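Grasivari Two-Finger Gripper: Open Day Demos

Come and spend a morning with us on March 14, 2025, and see how the Grasivari handles ordinary boxed goods! We start in the simulator (pull up a chair, there's coffee), then move over to the real arm. Each demo runs 30 minutes, and you're very welcome to stay for a second one. Bring a carton of your own if you like.

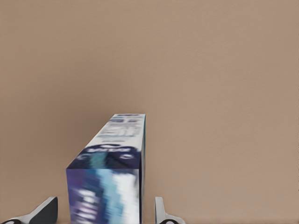
Tanveer Sethi wrote afterward that the simulator half was his favorite and he'd have liked longer at the real arm.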